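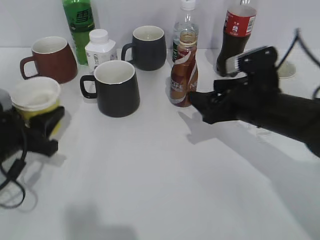 2 min read

My mother-in-law will be 90 in February and we plan a lunch for her in the church hall in Kelleck. She wants tea for everybody, 17 guests, and no paper cups. I own a reddish-brown mug, two dark gray ones with white inside, and then not much that matches. Is it rude to ask older guests to bring a mug from home?

Reply 1
Not rude. We did so in Bickerstaff for my uncle and people liked it. Write it on the invitation, and put a name sticker under each mug.

Reply 2
just rent them

Reply 3
I would ask only the family. Some guests of this age walk with a stick and do not want to carry more things. The parish kitchen in Drenora lends cups if you wash them and bring them back before 6 in the evening. Please check also the handles, my father has arthritis and he needs one where three fingers can go in.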